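About us

Hello, and welcome to Tritside! 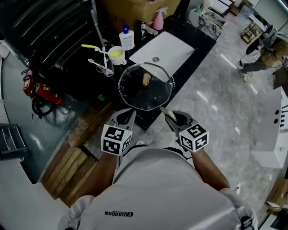 At the counter, in a light shirt.

I started Tritside at my kitchen table, cross that I'd missed a council vote on the closure of our local clinic. It had been on the agenda for weeks, on page 29 of a document I would never have opened. By the time I heard, the whole thing was settled and all I could do was moan about it at the bus stop (which I did, at length).

So I began going to the meetings and writing down what was said. I sent my notes to a few neighbours, they passed them on, and before long people I'd never met were stopping me in the street to ask what was happening with the bins. We now have 400 subscribers and I still get a bit of a thrill each time a new one pops up!

We're a small local news and politics outfit covering the town and the villages up the valley. That means council meetings, planning rows, school places, health services, bus routes and the occasional very long argument over parking. At election time we send every candidate the same 20 questions and print the answers in full, spelling mistakes and all. Some of them moan about it. They nearly always reply, though.

People ask about the name. It comes from an old field by the river, spelled three different ways on three different maps, and I just liked the sound of it. The newsletter is called Skuretti, after the café where the first few issues were put together. The café has changed hands and sells mostly bubble tea now, but we kept the name.

Our office is upstairs in the Brouwer building, at number 33. The door sticks, so give it a good shove. We're in most mornings from nine, and there's usually someone about until the council chamber empties, which can be late. Come up and tell us what we've got wrong. If it's a factual mistake we'll correct it at the top of the story, with a note saying what we changed.

Money, then. Readers pay for most of what we do, and the rest comes from printing work we take on for Jindari, the community theatre (posters, programmes, that sort of thing). We don't take adverts from parties or candidates, and we don't publish anonymous letters, though we'll keep your name out of a news story if you have a good reason.

Every April we hold an open evening where readers choose one subject for us to dig into over the year. Last time it was damp in rented flats, and we're still getting emails about that one. If you'd like to come along to the next, sign up to Skuretti and the invitation will land in your inbox with everything else.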